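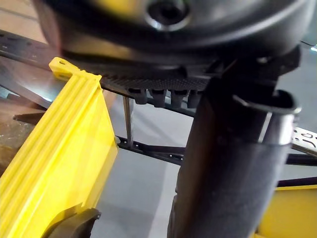
The yellow one. Ridges along the top edge, little tab with a hole.

Windgate Forums > Home & Storage > What do I keep and what do I toss?

tilda_2355
Okay, I've been putting off the back room since we moved and I finally started on it, and I already have a pile I can't make decisions about. The yellow plastic piece is at the top of the list. It's got that raised ribbing running the whole length, a broad flat face that looks kind of see-through, and then the tab sticking up at the end with a tiny hole in it. I want to say it's the edge of some bin or drawer front but I have nothing it fits. My old Skisa drawers were all white. Do you guys keep mystery plastic or does it go?

moth_and_rust
Toss it. If you can't name it, it goes. I had a whole tote of "probably part of something" and when I dumped it I missed none of it.

clokotance_fan
Noooo don't toss it yet! I tossed a clip once that looked like garbage and it turned out to belong to my Clokotance rack, and they don't sell the clip by itself, so guess who bought a second rack. The hole in the tab makes me think something hangs from it or ties through it. Check your label holders?

moth_and_rust
One clip in your whole life is not a good argument for keeping a tote of junk.

clokotance_fan
It was a 40 dollar clip the way I count it, lol.

tilda_2355
I don't own label holders but now I want some. Compromise: it goes in a zip bag with the date on it, and if I haven't matched it by summer it's gone.

Meanwhile I decided to get everything down off the wall side and work from the floor, which my knees hate, but at least I can spread out.
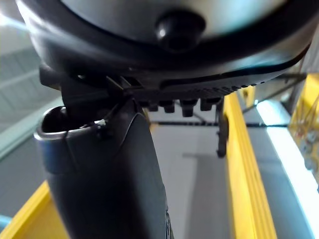
So my plan is three zones. By the door is stuff leaving the house, the middle is stuff I'm still arguing with myself about, and under the window is whatever is staying. I did 2 hours this morning and the middle zone is winning by a lot. I keep picking things up and carrying them around and putting them back in the middle. Is there a trick to this, or is it just being meaner?

drawer_101
Meaner. Also get rid of the middle zone! I ran a church rummage sale for years and any table marked "not sure" was twice as big as the others by lunch.

pim_pam
I disagree with drawer_101 on this one. With no middle pile I panic and keep everything. What works for me is a middle box with a lid — when the lid won't close I have to deal with it before I touch anything else.

drawer_101
Fair, a box with a lid is different from open floor. I could live with the box.

moth_and_rust
I could live with the box if the box went to the dump.

tilda_2355
moth you are a menace. I'm doing the lid thing. New post with where I got to:
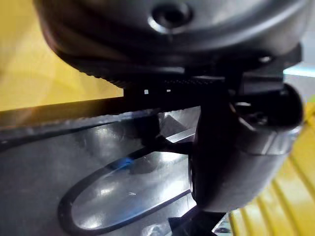

Bragança, January

Well, the yellow piece is bagged, and I've moved on to the big black glossy thing with the long oval opening in it. I like how shiny it is, but it shows every scuff, and I can't decide if that's worth polishing out or if I'd just be making new ones. Has anyone had luck with shiny black surfaces? I tried a dry cloth on my old TV stand once and made it so much worse.

pim_pam
Damp microfiber first, always, then a dry one. Dry cloth on dusty gloss is basically sandpaper. For real scratches I use plastic polish, tiny bit, somewhere it won't show.

clokotance_fan
Is the oval a handhold or more of a vent? If you're going to be grabbing it there all the time I wouldn't bother polishing, it'll be fingerprints again by dinner.

tilda_2355
Good question, I haven't tried lifting it by that. The rim around it looks pretty thick. I'll report back after coffee.

drawer_101
And the middle box? Does the lid close?

tilda_2355
Define close.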